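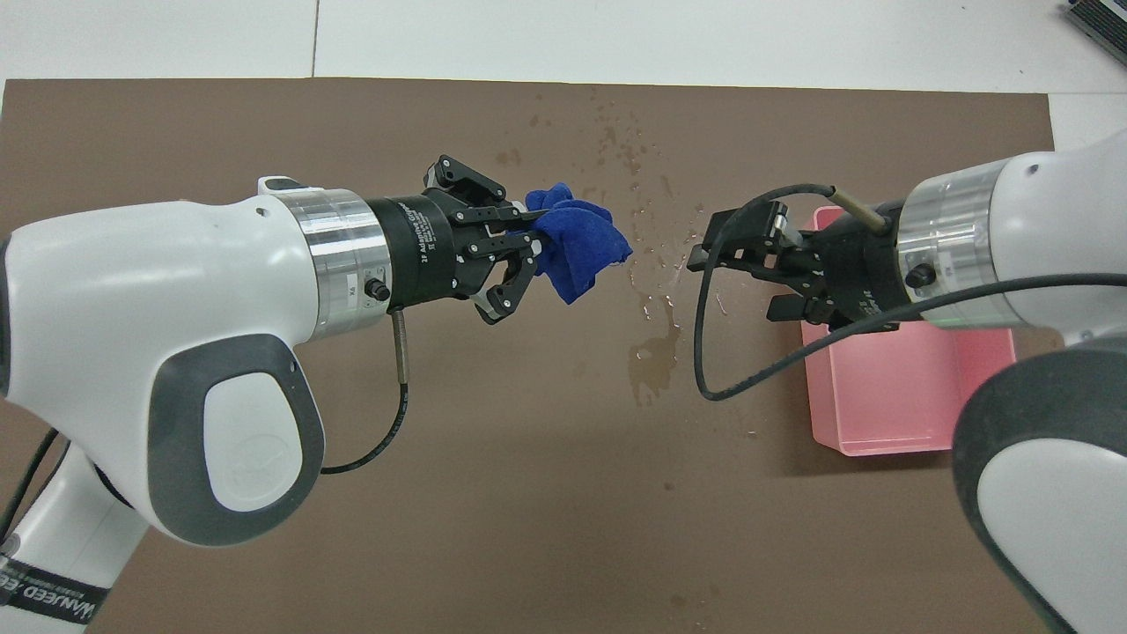
Written by Golshifteh Hashemi for Trullura | October 8, 2020

257 shares | 4 comments

About us

Trullura is a small school for housekeeping and cleaning work. We teach people who want to take their first job in a hotel, a clinic or an office, and also people who have cleaned for many years but never had a certificate. Our rooms are in Valtby, on the second floor of the old Figueiredo building.

The school was opened by Dragica Radonjić, who worked before as head of housekeeping. In her hotel the new workers received one hour of explanation and then a cart. She thought this was too little. The first course had one table, one sink and a box of cloths that she brought from home.

The first lesson is still about the cloth and the wet table. Many students find it too simple on the first morning. We put a little water on a brown mat and ask them to take it up so that no streaks stay behind. A cloth that is crumpled in the hand touches the water only in some places. We teach to fold it in four, to begin at the far edge and pull toward the body, and to turn to a clean side before the cloth is full. After this we do the same with a tray beside the puddle, for in real work there is always something standing on the table.

Blue cloths are for tables and desks in our school, and pink ones are for the bathroom. Please do not mix them, also not in the washing machine. Tiruwork Ejigu takes care of the laundry and she will find out.

The basic course has four parts: surfaces, floors, bathrooms, and linen. Zdenka Stojanovska teaches floors and linen. Dragica Matić teaches bathrooms and the safe use of cleaning products, including how to read the label when it is not in your language. I teach surfaces and write the course papers. English is not the first language for most of us, so we try to write short.

To this day 1678 people have finished the basic course. In June we started an evening group in Boltarach for those who work in the daytime. It has the same lessons and the same test, only the coffee is worse.

You may visit a lesson before you decide. Ring the bell with our name and come up the stairs. Wear shoes that can get wet.

Share this page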